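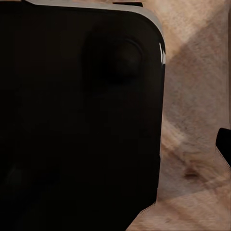

Maja Głowacki wrote in to ask whether a chiffon dupatta can be hemmed on an ordinary home machine, after hers chewed up the corner of one and left the edge rippled from end to end. It can. The fabric needs to be stiffened first, and the hem has to be sewn in two passes.

These steps are for a plain rolled hem about 3 mm wide on chiffon or georgette. They also work for a sheer overlay on a kameez or the edge of a light sari.

What you need

Your fabric, cut to length
Fine polyester thread in a matching color
A new size 60 or 65 needle
Spray starch
Small sharp scissors, the kind with a fine point
A straight-stitch plate, if your machine has one

I used a Prandine chiffon from my own shelf, cut to 200 cm. For a drape that goes over both shoulders and falls to the knee, go up to 300 cm on the order and trim back later. The last one I bought was 130 cm wide, too much for most people, so I took a strip off one long side and kept it for practice.

Step 1. Straighten the ends

Snip the selvage and pull one crosswise thread until it shows as a line across the cloth. Cut along that line. Tearing is faster, but it stretches chiffon and you will see it in the finished hem.

Step 2. Starch and press

Lay the edge flat on a towel and spray lightly. Let it dry completely, then press with a cool iron. The edge should feel like thin paper. If it still slides around, spray again. Test the starch on a scrap first if the fabric is silk, as some silks spot.

Step 3. First row of stitching

Fold the edge 6 mm to the wrong side. Sew very close to the fold with a stitch length of 2. Hold both thread tails behind the foot for the first few stitches. Start a little way in from the corner and go back to finish it afterward. Starting right on the corner is probably what happened to Maja's.

Do not pull the fabric through. Guide it from the front and let the feed dogs move it.

Step 4. Trim

Cut away the extra fabric as close to the stitching as you can get. Go slowly here and keep the scissors flat. Any long whiskers left behind will poke out of the hem.

Step 5. Second row

Fold once more along the first row, so the raw edge is rolled inside. Sew on top of the first line of stitches. You will have one row showing on the right side and two on the wrong side.

Step 6. Corners

Hem the two long sides first, press, then do the short ends. At each corner, fold by hand and turn the handwheel for the first three or four stitches. If the layers are too thick for your machine, leave the last bit and close it with slip stitches.

Step 7. Wash out the starch

Rinse in cool water, roll in a towel and dry flat. Press again from the wrong side.

If you are adding lace or a Greltano-style beaded border, hem first and attach the trim by hand over the finished edge. Beads should stay clear of the presser foot.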